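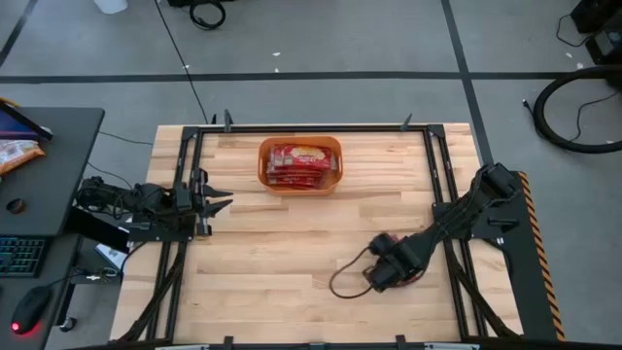
Week 4: How a two-round election works

Reading for this session: chapter 3 of the course pack, plus the short piece by Sunita Negi on runoff voting in mid-sized cities. If you only have time for one, read Negi. She writes clearly and her tables are a joy.

Last week we did plurality voting (most votes wins, go home). Today we get to my favorite system to teach, because one small rule change makes everybody behave differently – voters, candidates, donors, newspapers, all of them.

The basic rule

Everyone who qualifies runs in round one. If a candidate gets more than half of the valid votes, it's over. If no candidate does, the top two go to a second round, usually one to four weeks later. Whoever gets more votes in round two wins.

Watch the phrase "valid votes." Blank and spoiled ballots are left out of the total in some places and counted in others. Where they count, it gets harder to win in the first round. Check the local law before you do any math!

Worked case: the Fledville mayor's race

We'll use Fledville all semester, so get comfortable with it. Suppose 4000 valid votes are cast in round one:

Jacobs 1,240
Moroz 1,102
Leemans 1,045
Thammasiri 613

The winning line is 2,001. Cor Jacobs is well short of it, so he and Pylyp Moroz move on. Roel Leemans misses the runoff by 57 votes. Keep that gap in mind, we're coming back to it.

Now the fun part. Samran Thammasiri and Leemans both ran on fixing the bus network, and between them they took 1,658 votes, more than either of the two finalists. Bus voters were the biggest single group in town and they have no candidate in round two. Political scientists call this a coordination failure. Leemans probably called it something else.

Discuss with your neighbor: should Thammasiri have dropped out? What would he have wanted in return? Would his voters have followed him?

First-round voting: heart or head?

You'll often hear that people vote with the heart in round one and the head in round two. It's a nice saying and it's half right. A voter who loves Thammasiri and sees him far behind in the polls has a real choice to make:

Vote for Thammasiri anyway, to show support.
Vote for Leemans, who has a shot at second place.
Vote for whichever leader would be easiest for Leemans to beat later (risky, and rarer than the movies suggest).

So strategic voting doesn't vanish with a second round. It moves. Under plurality the fight is over first place, and under two rounds there's often a second fight going on over who gets the last ticket to the runoff.

Between the rounds

These weeks are wonderful to study. Look for three kinds of activity.

Endorsements. Losing candidates may back a finalist, back neither, or tell supporters to follow their conscience. Leaders can't hand over voters like a box of files, though. In the Nustonham council study (course pack, page 138), around 60 percent of the eliminated candidate's voters went the way she asked. Many of the rest stayed home.

Repositioning. Finalists who spent a month talking to their own base now need everyone else's. Compare leaflets from the two rounds. The colors stay and the promises shift.

Turnout work. Turnout can go up or down in round two. A close race between well-known rivals may pull in people who skipped the first vote. A matchup that leaves out a large group can push them away.

A word on the margin

Back to the 57 votes. When the gap for second place is that thin, expect arguments over recounts, late absentee ballots and rejected signatures. Fledlow and Fluledlow use the same election law but different recount triggers, and we'll compare them in October. For now just notice that a recount over second place can matter more than one over first.

Common mistakes on last year's paper

Writing "majority" for "the most votes." Jacobs had the most votes. He did not have a majority.

Saying the runoff winner has the support of most citizens. Most valid votes in round two, yes. Divide by registered voters and see what you get.

Mixing up the runoff with ranked-choice voting. Ranked choice collects all the preferences on one day. In a two-round system people get time to think again, and campaigns get time to work on them.

For next week

Take the Fledville numbers and write one page: pick a winner for round two and show me where each eliminated candidate's votes went. Include people who stay home. There's no single right answer, but your totals have to add up.

Also read Schouten on party lists, first half only. It's slow going until the section on thresholds, then it really takes off.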